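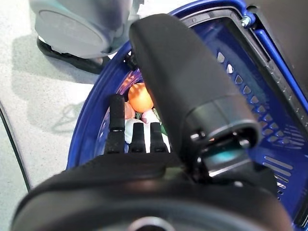
Hi all,

Catching up on the list after a busy couple of weeks, and I wanted to get back to Ekene on storing vegetables through the winter. My two cents are below the quote.

Ekene Nwosu wrote:
> We moved to Plostthorpe in May and the house has a
> cellar, my first ever! I put 66 pounds of potatoes down
> there and they're sprouting already. Is it too warm?
> And can I keep cabbages in with them?

Welcome to the cellar club! Yes, I'd bet it's too warm. Do you have the furnace down there? Ours is, and the only corner that works is the one by the north wall, where I hung an old quilt to keep the heat off. Get a cheap thermometer and leave it on the floor overnight before you move anything. Potatoes like it dark and cool but not fridge cold, or they go sweet on you (fine for soup, awful for fries).

Rub the sprouts off and eat those first. If any have gone green, toss them.

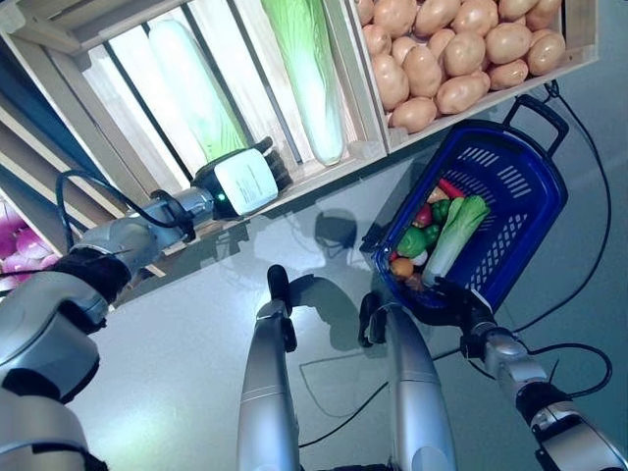 Plostthorpe, December 6, 2019

I started this note last night and fell asleep, so picking it up again — cabbages! Napa keeps better than people think. I wrap each head in newspaper and stand it up in a crate, and last winter I was still peeling off the brown outer leaves and finding good cabbage after 10 weeks. I'd give them their own shelf, though, and keep apples well away from everything.

I grow Rostami potatoes, and they hold a lot longer for me than the Irico, which taste great but go soft by New Year's. Did you write down which kind you bought?

Also, I have 12 spare slatted crates in the garage if you want some. They're heavy, so bring the car around back.

Talk soon, and say hi to the kids!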